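Sorting Small Parts and Keeping Them Sorted

Workshop Notes, by Benedikt Trummer

Loose hardware takes up more bench time than most jobs it is used for. The method below suits a home workshop with mixed screws, washers, wall plugs, hose fittings and the leftovers of several flat-pack kits. Set aside one evening for each large coffee can of parts.

Before you start

Clear the bench and wipe it down. Lay a mat with a slight grip over the whole working area. Bare wood lets small washers slide, and a cloth catches screw threads. A mat in a plain mid-tone shows both bright zinc and black oxide parts.

Run a magnet in a plastic bag over the pile first. Turn the bag inside out to release the steel. What stays behind is brass, aluminum, most stainless and plastic. Some stainless screws are weakly magnetic after forming, so check the magnetic pile for them before it goes into a drawer.

Working from a tray

Tip out one handful at a time into a shallow tray with a raised rim. Sort by type first, then by thread, then by length. Sorting by length first means handling every part twice. Keep the tray near the center of the mat and the finished containers outside it. 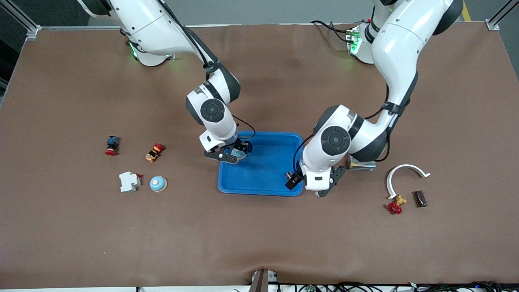
Blue plastic tray on a brown mat.

Choose a tray color that none of your parts share. Deep trays hide small items in the corners and are slow to clear. A rim of 43 mm is plenty for most hardware. Anything with a sharp point goes into its own lidded box straight away.

Measuring threads

Use a thread gauge or a known nut. If the nut binds after two turns, stop and try another pitch. M4 and No. 8 screws look alike in a mixed pile and will damage each other's nuts. Measure flat-head screws over the full length, and all other heads from the underside.

Drawers and labels

Label the front of each drawer with type, thread and length, in that order. Pencil on masking tape lasts about a year. Printed labels hold better on drawers cleaned with rubbing alcohol and left to dry. The Flener cabinet in my shop has drawers that pull right out, so I carry the drawer to the job and return it afterward.

Fill drawers up to 4 inches deep only halfway. Full drawers spill into the one below when the cabinet is bumped.

Damp

Unheated garages rust plain steel by August in humid areas. Put a silica gel pack in each closed box and dry the packs when the indicator changes color. Do not oil wood screws that will be used under paint or stain.

Reader note

Agustina Yáñez writes that she keeps one drawer marked "unknown" and empties it into the scrap bin when it is full. I do the same with stripped screws, but keep odd furniture bolts in a bag taped under the piece they came with.

Next page: Storing sandpaper flat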